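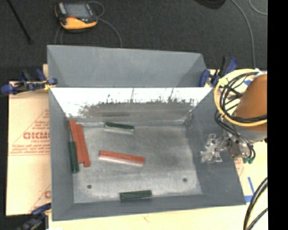
Jututa Bin Picking: Data Card

Summary
Jututa is a set of 612 recorded picking trials with rectangular blocks in a metal bin. It goes with our report on choosing grasps when blocks touch or rest against a wall. Red-orange and dark green blocks are mixed in the bin, and the arm reaches in over one side.

Method
The baseline, Ekström, scores each grasp on its own. Our method, Idcombe, also scores the space left for the fingers and may push a block away from its neighbor before trying again — one push per attempt at most.

Splits
Train: all trials not listed below
Validation: 37 trials
Test: 200 trials

Result
On the test split, Idcombe left around 30 percent fewer blocks behind than Ekström. Most remaining failures were blocks lying along a wall. We have not tested other shapes.

Known problems
The sloping panel at the back of the bin is overexposed along its top. Depth values there should be masked — the loader does this by default.
Color labels were assigned by hand.

Version
11/9/21, Drorkenby lab. Adds the validation split.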